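Memoria del taller: las pinzas manuales Ruchti

El taller compartido Flenddale da cuenta del estado de su proyecto de pinzas portátiles, iniciado en mayo bajo la coordinación de Irja Aaltonen.

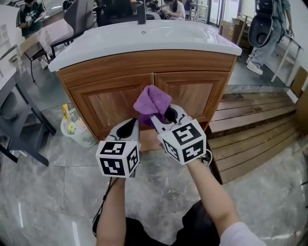
La calibración de la muñeca derecha ha exigido 16 ajustes. El soporte de los cubos con marcadores fue rediseñado por Thijs Mulder, y se mantuvo el criterio de montar dos por pinza. Como tarea de referencia se adoptó la limpieza de un mueble de baño con paño de microfibra - material deformable y, por ello, exigente para los dedos.

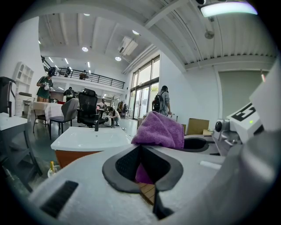
Cuaderno de taller, n.º 11

El coste acumulado asciende a unos 2820 euros. Queda pendiente revisar la carcasa gris, cuyas ranuras de ventilación se imprimieron en dos versiones. 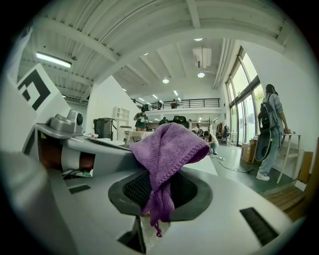
La segunda versión cierra mejor, si bien requiere lijado. Jolien Schouten remitirá los planos a quienes los soliciten antes de la próxima sesión.

29 de junio de 2023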